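租房第三年，我终于学会了收拾厨房（大概吧）

先交代一下背景，免得新来的朋友一头雾水：我现在住的这个房子是跟Cremilda合租的，厨房小到两个人同时站进去就得商量谁先转身。灶台左边一条台面，右边一个水槽，头顶一排吊柜，柜门有一扇永远关不严。刚搬来那阵子我特别有雄心，觉得自己要在这里做出一日三餐，还要顺便拍好看的早餐照片。结果第一年几乎天天吃面。

上个月收到好几条留言，问我之前提到的"清柜子"到底清得怎么样了。那我就老老实实写一篇，写到哪算哪，顺序可能有点乱，大家多担待！

起因是一罐白胡椒粉。

那天晚上我要做酸辣汤，鸡蛋打好了，豆腐切好了，木耳也泡了一下午，就差白胡椒。我记得清清楚楚家里是有的，于是踩着凳子翻吊柜，翻出来一罐，过期了。再翻，又一罐，没开封，也过期了。最后在最里面摸到第三罐，是Cremilda从老家带来的，标签都磨没了，闻着一点味道都没有。我就坐在凳子上，锅里的水咕嘟咕嘟响，心想这日子不能这么过下去了。

汤最后放的黑胡椒，也能喝，就是颜色有点脏脏的。

第二天我把吊柜里所有东西搬到了餐桌上，餐桌放不下，又搬到地上。Cremilda下班回来一开门，以为我要搬走，站在门口愣了好久才问了一句"是我哪里做得不好吗"。哎，把她吓得不轻，我赶紧拉她坐下来一起弄。

先说我们扔掉了什么。结块的糖粉，扔了。不知道哪一年的咖喱块，扔了。一包只剩包装袋的月桂叶，真的就是空袋子，被认认真真夹着夹子放在那里，也扔了。还有一瓶我在Plullow打折的时候买的松露油，一共花了197块，用过一次，拌土豆泥的，之后再没碰过。拧开一闻，哈喇味直冲脑门。扔这瓶的时候我是真的心疼，心疼到拿着它在垃圾桶旁边站了一会儿，Cremilda伸手替我扔了。

后来我就给自己定了规矩：单瓶超过100块的调料，先在备忘录里放一个月，一个月后还想要再说。目前为止备忘录里躺着藏红花、一种很贵的海盐，还有一瓶意大利黑醋。藏红花我已经不想要了，黑醋还在挣扎。

再说收纳。这方面我走过的弯路真的可以出书。

最开始我特别迷那种全透明、统一尺寸的密封罐，看别人家一排排码得整整齐齐，心里痒得不行。一口气下单400块钱的罐子，品牌叫Ziltik，到货那天拆箱拆得满地都是泡沫纸。罐子本身没什么毛病，盖子也紧，问题出在我身上。我把面粉、淀粉、糯米粉、木薯粉全倒了进去，心想这么几样东西我还能认错？

能。我用糯米粉裹过炸鸡，用淀粉蒸过发糕。发糕那次我在蒸锅前等了又等，揭开盖子一看，一锅半透明的胶。Cremilda拿筷子戳了戳，说弹性不错。

所以贴标签真的很重要，而且名字和开封日期都要写。我现在用的是最普通的美纹纸胶带，撕一截，拿油性笔一写，往罐身上一贴，换东西的时候一揭就掉，不留胶。标签机我也用过，Yetunde Okeke借给我的，打出来确实漂亮，可是每次要换字都得翻说明书，没两个礼拜我就还给她了。她倒是家里连遥控器都打了标签，这个我学不来。

关于怎么分区，我试了好几种，现在稳定下来的是按"做什么饭"来分，早饭的东西放一起，炒菜的东西放一起，烘焙的全部塞到最高那层去（反正一个月也烤不了一回）。以前我是按种类分的，粉归粉，豆归豆，看着很有条理，煮个粥要开三扇柜门。现在燕麦、红枣、核桃、蜂蜜都在同一个托盘上，早上迷迷糊糊伸手一拉，整个托盘出来，用完整个推回去，舒服！

托盘是旧烤盘改的，边上有点翘，不影响。

炒菜区就在灶台左手边，酱油、醋、料酒、盐、糖。油我没放在灶边，放在下面的柜子里，离火远一点。我妈每次视频看到都要念叨一句不方便，说她一辈子油瓶都放灶台上也没见怎么样。我说好好好，挂了电话继续放柜子里。

冰箱是另一场战争。

冰箱是房东留下来的，很老，夜里会突然抖一下，像打了个冷战。冷藏室后壁容易结水，叶子菜贴着后面放，第二天就冻成玻璃。我们试过垫厨房纸，试过放保鲜盒，最后的办法很土：后排只放不怕冻的，辣酱、腐乳、果酱、味噌，前排放菜和剩饭。门上放鸡蛋我知道很多人不赞成，说温度变化大，可是我家冰箱里面实在没地方了，鸡蛋又吃得快，就先这样吧。

说到剩饭，我得检讨一下。我以前有个很坏的习惯，吃不完的菜装进盒子，放进冰箱，然后就当它已经被妥善处理了。过几天打开一看，哎呀。Maiara Rezende教了我一招，她在冰箱里专门划了一格叫"先吃我"，凡是剩的、切开的、快到期的统统放那一格，做饭之前先看这里。我照着做了，效果特别明显，最明显的是我们吃炒饭的频率一下子高了很多。半根胡萝卜，炒饭。几朵蘑菇，炒饭。昨天的烤鸡撕一撕，还是炒饭。

Cremilda提出抗议以后，我增加了一个选项，烩面。

顺便写一下我的懒人炒饭，有人问过。隔夜饭先用手抓散，手上沾点水，不粘。鸡蛋两个，打散了先下锅，炒到七八成就盛出来，别等它老。锅里再来点油，葱白、胡萝卜丁、随便什么丁，炒出香味再下饭，火开大，用铲背压，压散一点翻一翻。酱油沿着锅边淋，就那么一小圈，多了就塌。最后鸡蛋回锅，葱花撒进去，关火。我喜欢再抖一点点白胡椒（对，新买的，标签上写着日期呢）。

锅我也想说几句。搬来的时候我带了一口不粘锅，Cremilda带了一口铁锅，两个人互相看不上对方的。我嫌铁锅重，洗完还得擦干，她嫌不粘锅娇气，铲子都不敢用力。后来不粘锅的涂层花了，我老老实实跟她学养锅，洗净，烧干，抹一层薄油，晾着。头几次抹太厚，放了一夜锅底黏糊糊的，还粘了一只小飞虫。现在抹得薄多了，煎鸡蛋可以在锅里滑来滑去，我拍了视频发给Heloísa Fagundes，她回了我一个问号。

清完柜子之后最大的变化是买菜。以前我每次逛超市都觉得"家里好像没有了"，于是酱油买重，醋买重，盐更离谱，最多的时候家里有四包盐。现在出门前打开柜子看一眼就行，开门就能看到底。我们在冰箱门上夹了一张纸，谁用完什么谁写上去，字写得再丑也没关系。Cremilda把"生抽"写成了"生气"，我照着清单在货架前笑了半天，旁边的大叔一直看我。

菜市场我们一般去Distberg那边的，走路十九分钟，Cremilda掐着表走过，我自己走要更久，路上有一家卖豆腐的，每次都会停。老板娘会问要老的嫩的，我说嫩的，她就会讲今天嫩的不好，你拿老的吧。我从来没有成功买到过嫩豆腐。可是老豆腐煎一煎真的香，两面金黄，撒点椒盐，或者切厚片跟白菜一起炖，炖到豆腐里全是小孔，咬一口烫嘴。

夏天还有一件事情要特别注意，就是米虫！！我去年夏天没当回事，一袋米敞着口放在柜子底下，某天淘米的时候水面上漂起来一层黑点。我尖叫，Cremilda冲进来，看了一眼，她也尖叫。今年学乖了，米买小包装，回来先冻几天再拿出来装罐，罐子里丢几粒花椒。花椒到底管不管用我不知道，反正今年还没见过虫，我妈说管用那就管用。

豆子也是一样，绿豆尤其招虫，现在我家的绿豆是常年住在冷冻室里的，煮绿豆汤的时候直接拿出来下锅，还更容易开花。糖要等豆子煮烂了再放，这个我小时候就知道，可还是会忘。

还有朋友问抹布。我们的抹布分两块，一块擦台面，一块擦手，颜色不同，挂在不同的钩子上。理论上是这样。实际上到了晚上这两块总是湿漉漉地叠在水槽边，谁也分不清谁。后来我改成每天晚上洗完碗，烧一壶水，把抹布丢在盆里烫一烫，拧干了摊在窗边，第二天早上就干爽了。这件事坚持得断断续续，下雨天就不太想弄。

下一步我打算对付水槽下面那个柜子。那里面塞了一大堆塑料袋，还有半瓶不知道谁留下的地板蜡、一把断了柄的刷子、几个没有盖子的饭盒。我总觉得那些盖子在这个家的某个地方，有一天会自己出来，所以饭盒一直没舍得扔。Cremilda给了我最后期限，到月底，找不到盖子就统统丢掉。

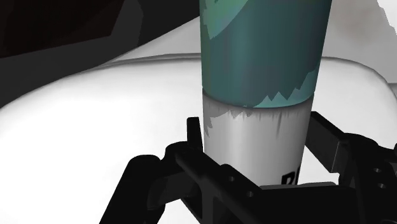
月底就是后天了，盖子目前找到一个，圆的，饭盒全是方的。等我弄完再来跟大家汇报，要是你们家有什么对付塑料袋的好办法，也请一定留言告诉我，我是真的需要！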